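Subject: Re: fingertip wear on the two-arm cell
From: Signe Sandberg

Njål Berge wrote:
> Left arm still drags the sleeve when the right one
> goes in for the card. Same after re-zeroing. Is it
> the tips or the grip force?

Probably the tips. Check the closing gap first, with both fingers bare and the arm at its teach pose. Ours had opened to 4 tenths at the point -- enough for thin plastic to slip in between the fingers.
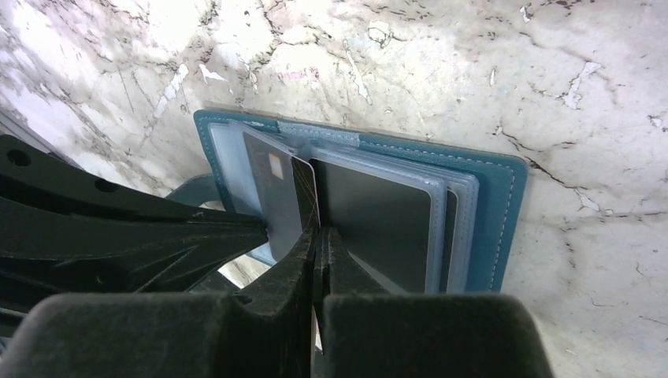 Lower the force only after the gap is right. We run the holding arm at 14 N and have left it there since July. If you swap tips, do both fingers on that gripper, then redo the wrist camera offset. The old offset will load without a warning and put you off by about a millimeter.

Tianyou has the Zurach shim set if you need it. Part number on the bag is 724, and the torque sheet is in the Nyberg folder.

Signe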